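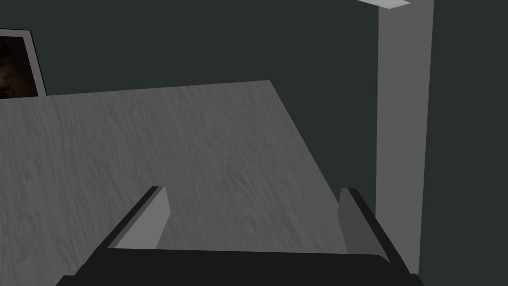 **Session 4 handout: wrist cameras, empty tables, and your wallet**
Evening group, Plerby shared workshop. Bring a laptop and the arm you have been building at home, in whatever number of pieces it's currently in.

## Where we are

By now everyone should have the Wada kit bolted together and a Kaltari controller that answers when spoken to. If yours answers with a single red blink, see the Session 3 notes, then see the fuse.

Tonight we stay in the simulator. The simulated arm costs 4,000 fewer tears than the other kind, and it can drive its fingers through a tabletop all evening without anyone having to order new ones from Zorngate.

## The wrist view

The camera rides behind the gripper, so the fingers live at the bottom of the picture permanently. Learn to like them. They are your best ruler.

Before adding a single block, get these right on a bare table:

1. **Open the gripper fully.** Both finger pads should show, with table visible in the gap between them. If a finger is missing, your camera mount is rotated. Check the sign of the angle before you blame the software.
2. **Find the far edge of the table.** It will look tilted if the wrist is turned. Write down the wrist angle anyway.
3. **Compare the two pads.** Identical pads can come out in different grays when the light favors one side. Any script that finds fingers by brightness will find one of them and be very pleased with itself.
4. **Keep the wood grain on.** A plain gray table is faster to render and teaches your edge detector nothing about the bench you own at home.

## Settings for tonight

| Item | Value |
|---|---|
| Camera field of view | 53 degrees |
| Frames to save | 132 |
| Cameras | 2 (wrist, overhead) |

Save the wrist frames first. The overhead camera is for arguing about afterward.

## A note on backgrounds

Leave the walls and the picture frame in. Last term half the group deleted everything behind the table to tidy up, and then wondered why their code panicked at the sight of a garage. Your garage has things in it. Let the arm get used to the idea.

## Homework

- Repeat step 1 with the gripper half closed and note when the pads stop being visible.
- Move the light to the other side and run your finger finder again. Report the result even if it's embarrassing.
- Print the spare camera bracket at home. The workshop printer is booked through November, mostly by people reprinting the camera bracket.

Next session: one block, placed on the table by you, and with luck removed from it by the arm.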